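Review: Zostby door demo, spring open day at Bomerine
Posted April 30, 2026

I drove an hour and paid for parking to watch a robot open a door, so let me say up front that I own several doors and have opened all of them for free.

Zostby is the training package Bomerine sells to people who want a two-armed robot to handle ordinary house stuff. You build rooms on a computer, the robot practices in the rooms, and later, if you have the money, the same software goes into a machine with actual elbows. The open day was a chance to try the first half. Slots were 9 minutes each and you got 2 of them, with coffee in between. The coffee was fine.

Setup was easier than I expected. You pick a house, pick a door, and press start. My house was called Abou Jaoude, and whoever decorated it likes framed pictures more than I do. The controls are a pair of hand grips and a pedal. The pedal is stiff, and the manual covers it in one sentence on the last page.

The view is my main complaint. You ride along with the robot, and when it leans, the whole hallway leans with you. There is supposed to be a setting that levels the horizon. I looked for it through most of my first slot and then the slot was over.
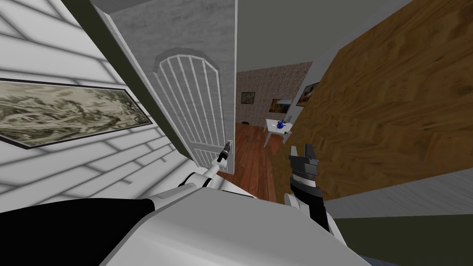 Left gripper on the handle, right gripper up in the air, hallway at a slant.

Contact is where the thing earns its price. Handles are small, and the software makes you line up the gripper properly instead of snapping it into place for you. The second arm is harder to love. Mine spent a lot of time waiting for orders.

I also tried Relora last year, and its rooms are plainer, but it keeps the floor where a floor should be. Zostby looks nicer and has more furniture.

A trial license runs 60 days and a new version is promised for May. I signed up for the trial. Bring something for motion sickness, and park on the street.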